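Search this diary
Go

May 10, 2024

Friday at last, and I'm writing this on the couch with my shoes still on. The trial ends in nine days and I owe the boss an opinion, so I figured I'd argue with myself in here first.

The thing on trial is the Pavliuk folding service. Skuria sells it, or rents it really, you pay by the month and they push new folding routines to it overnight. We've had it at the Zudeck laundry since the end of April. I wanted to hate it because of the Flondetti we had in November, which was a feeder table with a lot of attitude and ate two fitted sheets before we sent it back. I still have the Flondetti mug. Good mug.

So, Pavliuk. Today was terry day. I ran 218 pieces through it, hand towels in the morning and bath towels after lunch, and I got to just stand there with my coffee for some of it, which felt illegal. Hand towels are great! It picks one up, lets it hang, finds a corner, lays it down, folds in half and in half again, and the stack comes out squarer than mine (I have never cared about square, I care about done). Washcloths it does faster than I can, and I'm fast.

Bath towels are another story. The big ones hang so long that it has to hunt for the second corner, and it'll lift and lower and lift again like somebody trying to get a duvet into its cover. I had eight go wrong this afternoon. Most of those were just crooked and I fixed them with one tug. One it rolled up into a kind of burrito and put on the finished stack, very proud of itself. There's a setting called "patient" that's supposed to help with long pieces. I turned it on around three and it did get better, but it got slow too, and I kept wanting to reach in and do it myself.

I called the Skuria help line about that and got a real person in under a minute, who told me to try sorting by size before loading instead of dumping in the whole cart. Fine. That's more work for me up front, though, and the brochure says "any order, any load." I wrote that down for the boss, with the quote marks.

The peach towels from the spa account were the ones I was curious about. They've been washed so many times the hems are giving up, and I thought for sure it would lose track of the edges.

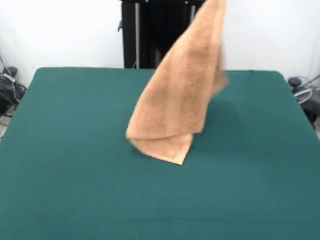 I stayed past my shift for those. I don't know why I get so invested, it's a towel. By the last cart I was talking to it, "come on, other corner, other corner," with the dryers going behind me and my ride texting from the parking lot.

What I think so far: keep it for the small stuff, don't pay for the bigger plan. The price jump for "full linen" is silly when I'd still be standing there for every bath towel. If they'd let us go month to month on the basic one I'd say yes tomorrow. I also want a louder beep when it gets stuck — the one it has now sounds exactly like the microwave in the break room, and I've walked over there twice for nothing.

Sheets on Monday. I'm hiding the good fitted ones.

Feet hurt. Leftover chili, then bed.

4 comments | 2 shares
Back to top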